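Unit 5: Racked Consumables on the Bench
Course text: Njål Fagerlund. Lab sessions: Griet Van den Broek

5.1 Parts of a rack box
A rack box has a body, a perforated grid and a lid. The grid carries the load. Each item hangs in its hole by a collar or by the taper of its wall, so the body below stays clear and the lower ends touch nothing. A grid that has bowed from repeated autoclaving no longer holds items upright and should be discarded.

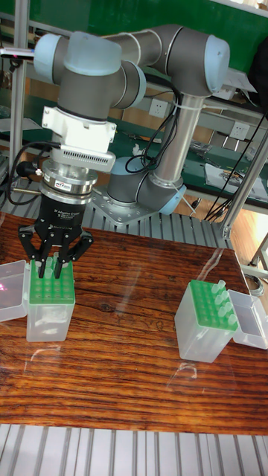 Figure 5.1. Two boxes with green grids on a wood-grain surface, lids open.

Name the rack by its contents in all written work. Do not write "green box"; grid color codes differ between suppliers, and the Olletti and Sikix charts in the appendix do not agree.

5.2 Lid position
Open the lid fully before removing the first item. A hinged lid left half raised can fall back onto the grid and touch the openings. Close the box whenever work stops for more than 5 minutes. For sterile stock, a box left open longer than 30 minutes is marked and moved to general use.
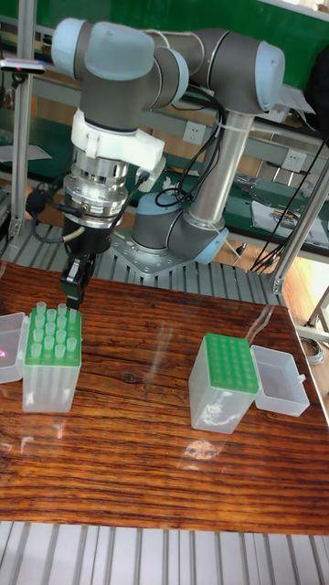 The same limits apply to refilled boxes. Refills are entered in the bench log under the batch number of the refill, and the old label is struck through with a single line so that it can still be read.

5.3 Order of removal
Tips are taken by full rows, starting at the edge of the grid set down in the log. A fixed order lets a second person resume the work without searching for the next position.
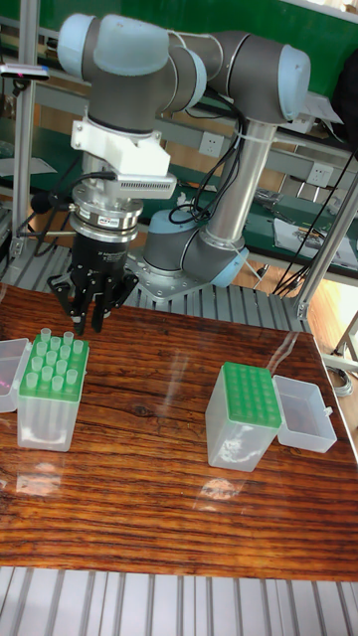 Partly used boxes are recorded by row before they are put away. The entry gives the edge where the remaining tips stand and the rows that are empty. For the left box in the last figure, the entry would read "front rows occupied, back rows empty, 15 tips." Scattered single tips are entered by row letter and column number.

5.4 Exercise
Complete log sheet 104 for two boxes from the Van Rooij cabinet, one partly used and one full. Hand it in at the start of the November session.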